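Pear Season on the Table: Storing, Ripening and Showing Them Off

Pears are my favorite fruit to keep out on a table, and also the one I used to waste the most! They go from rock hard to mush while you are busy with something else. After a good many soft brown ones went into the compost, I have settled on a few habits that really do work, and they cost next to nothing.

Buy them hard. A pear ripens from the inside out, so one that feels soft all over in the store is usually past its best in the middle. Look for smooth skin with the stem still on, and don't worry about freckles or a little russet, they don't hurt the taste at all.

Leave them on the counter until the neck gives a little when you press near the stem with your thumb. Check every morning (I do it while the coffee drips). In a warm kitchen in August it can be just 2 days, in a cool one it takes much longer. Once the neck gives, into the fridge they go, and you have a few more days to enjoy them.

In a hurry? Put the pears in a paper bag with a ripe banana and fold the top over. Plastic traps moisture, so stick with paper.

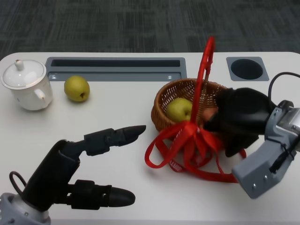 Baskets are wonderful for pears, and I will never go back to a deep glass bowl. Air gets in from the sides and underneath, so you don't get that damp spot where the fruit touches the bottom. An open lattice weave like this wicker one is just right, and a red ribbon on the handle turns plain fruit into something you could carry straight to a neighbor's door. Keep it to one layer if you can. Pears bruise from their own weight, and the bruise only shows up later, when it's too late to do much but make sauce.

For the ribbon, cut more than you think you need. I start with around 30 inches for the bow alone and trim at the end, on a slant so it frays less. If the ribbon has printing on it, check which side is facing out before you pull the knot tight. I forget every single time! My favorite is a roll from Gemia that holds its loops nicely and can be pressed with a cool iron and used again.

Wicker does collect dust and sticky drips. Take the ribbon off first, then go over the weave with a dry paintbrush, the cheap kind with soft bristles. For juice, use a cloth wrung out in warm water with a drop of dish soap, wipe, and let the basket dry upside down on a towel overnight. Don't soak it.

White tabletops show every pear drip too, so wipe them while they're fresh. Dried ones come up with a damp cloth laid over the spot for a few minutes.

And if a few get away from you anyway, peel them, cut out the brown parts and simmer with a splash of water and a pinch of ginger. It's lovely on oatmeal, and it freezes well in small jars as long as you leave some room at the top.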